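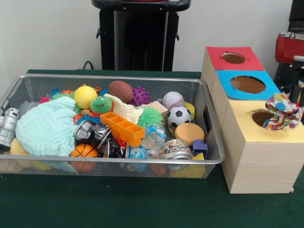

A history walk does not need a museum or a budget. It needs a story, a few places where the story happened, and a sheet of paper which the visitor can hold in one hand. I have made three such walks for the town of Terneck, where I live since many years, and I explain in this page how I work. My example will be the walk on the strike at the Rimix shirt factory, because it was the most difficult of the three and I made the most mistakes with it.

## Step 1: Choose one event and not a period

My first idea was "Workers in Terneck." It was too big. I had material from four mills and a railroad yard, and every stop started with a long explanation of who the people were. Then I took only the strike, which lasted 24 days, and the walk almost wrote itself. The visitor begins at the factory gate in the morning of the first day and ends at the hall where the vote was taken.

Write your event in one sentence before you go further. Mine was: "In one spring, 374 women left their sewing machines and asked to be paid the same as the men in the cutting room." If your sentence has three commas in it, the subject is probably still too large.

## Step 2: Find the addresses

Go first to the old city directories. Most public libraries keep them on a low shelf or on microfilm, and in a directory you can look by street as well as by name. Ask also for:

- fire insurance maps, which show the shape of each building and what it was used for
- the newspaper for the weeks of the event, page by page, including the small advertisements
- church and union anniversary booklets, often not in the catalog
- photographs with writing on the back

The small advertisements helped me more than the articles. The newspaper in Terneck did not like the strikers and wrote little about them. But a bakery on Villalobos Street put a notice that it would give bread on credit "to the Rimix girls," with the house number, and this became my third stop.

Be careful with house numbers. Our town changed its numbering one time, and 641 Villalobos Street in the old directory is a different house from 641 today. I stood in front of the wrong door and took notes for half an afternoon. Compare the number with the map from the same years, and look for the nearest corner.

## Step 3: Check each fact two times

For every stop I make one page with two columns. On the left I write what I want to say. On the right I write where I have it from. If the right column has only one source, and this source is a memory told many years later, I write on the sheet "people remember that" or "her daughter told." Visitors accept this very well.

Some facts will stay in conflict. The union booklet says that 374 women walked out on the first morning, and the company said 200. I use the higher number because the strike committee kept a signed list, now in the archive at Purton, and I counted the names myself. But on the sheet I give both numbers and I say who gave them. A visitor who reads both learns something about the strike also.

## Step 4: Walk the route with a watch

On paper everything is near. Put your stops on a map, then go there in normal shoes and write down the time between them. Do it again with a person who walks slowly, or with a stroller. Note these things:

1. Where is the curb high, and where is a ramp?
2. Where can eight people stand without blocking a door?
3. Is there shade at noon?
4. Is there a bench before the middle of the walk?
5. Can a person hear you, or is the traffic too loud?

I removed one stop after this test. It was the house of the floor supervisor, and the story was good, but it stood on the other side of the county road with no crossing. I tell his story now at the gate.

Seven stops are enough. With nine, people begin to look at their phones.

## Step 5: Write the text for standing people

A person who stands reads less than a person who sits. I keep each stop under 200 words. Start with what happened in that place, then say who was there, and leave the background for the end.

Compare:

> The economic conditions in the garment industry in this period were difficult for female workers in particular.

> At this gate the women waited from six in the morning. The company had locked it in the night.

The second one is for the sidewalk. The first can go on the back side of the sheet, if you need it at all.

Use the names of people if you have them from a public source. When the family still lives in town, write to them before you print. I got two corrections in this way, and one family asked me to leave out an arrest, which I did.

When a building is gone, say it in the first line, or the visitor will search for it. "The hall stood where the parking lot is now" is a perfectly good beginning. 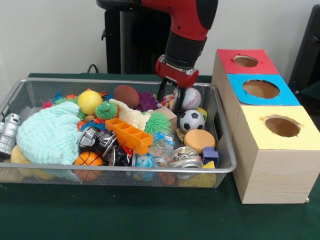

## Step 6: Print a few and try them

Do not print the full number at once. I printed 24 sheets in December, gave them to people I knew, and asked them to write on the paper with a pencil. They came back with many marks. At stop four, most of them had turned left when they should turn right, because I wrote "toward the river" and from that corner you cannot see the river. Now it says "toward the post office."

Use a letter size sheet, folded one time, with the map inside. Black on cream paper is easier to read in the sun than black on bright white. Keep the type at 12 points or larger.

## Step 7: Leave it where people find it

Our sheets are in the library, at the bus station and in the bakery, which has other owners today but the same oven. The visitor center in Purton takes a small pile as well. Write a month and a year at the bottom of the sheet, so that you know which version a person has when they call you with a correction.

Keep your two-column pages in a folder and give a copy to the library. If a new source appears, you can change the one stop and print again.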